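Mudstead Shared House, Residents' Meeting
Minutes
Date: Sep 19, 2023
Place: ground floor kitchen
Present: residents of the Gunar and Nadar floors, and the house office
Absent: top floor (they sent their points in writing)

1. Minutes of the last meeting
The minutes were read and accepted with one correction. The new lamp in the corridor was paid by the house office and not from the kitchen money.

2. Kitchen money
Each resident continues to pay 20 a month into the kitchen box. The box must not go under 100, so that we can always buy gas and soap. Two payments from the Nadar floor are still missing. The persons concerned know about it and promised to pay before the next meeting.

The top floor asked in writing if the amount can be made smaller for people who eat outside most days. There was a long discussion. The meeting did not agree, and the question is moved to November.

3. Fruit order
The fruit comes now from Givilia and not from the market. Most residents are content with the taste. There were complaints that the pieces are of very different size and that the soft ones lie under the hard ones in the box. The house office will write to Givilia about the packing.

It was decided that the fruit stays on the kitchen table, where everyone sees it, and does not go back into the cabinet. In the cabinet it was forgotten two times during the summer and we had flies. Tomatoes may lie together with the fruit. Whoever takes the last piece writes it on the list at the door.

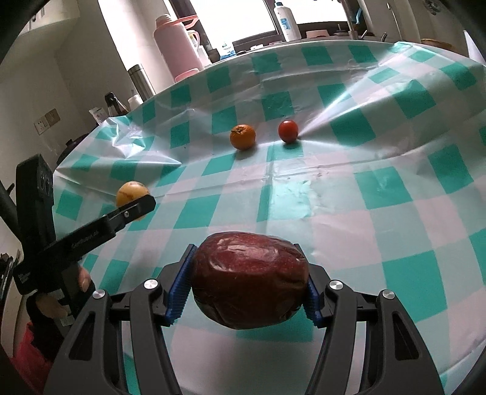 Item 3: fruit on the kitchen table, with the checkered tablecloth.

The Gunar floor proposed to buy a bowl. The proposal was accepted, with a price of up to 20. A wide and low bowl is preferred, because in a deep one the lower fruit gets pressed.

4. Tablecloth
The plastic tablecloth with green and white squares was discussed. Some residents find that it has too many creases and that it shines too much in the light from the window. Others said it is easy to wipe and that a cloth of textile would need washing each week. Vote: the plastic one stays. It should be wiped after each meal, also under the things that stand on it.

5. Counter and windowsill
Bottles are left on the counter and on the windowsill for a long time. The meeting agreed on these rules:
- Drinking bottles and thermos bottles go back to the rooms in the evening.
- Spray bottles for cleaning are to be kept under the sink, away from the food.
- A bottle without a name on it can be put in the box in the corridor after 3 days.
The house office will print the rules and hang them beside the cabinet.

6. Other matters
The Nadar floor asks that the window is opened after frying. Agreed.
The door of the oven does not close well. The house office will ask for a repair.

Next meeting: in November, same place. The Gunar floor writes the minutes.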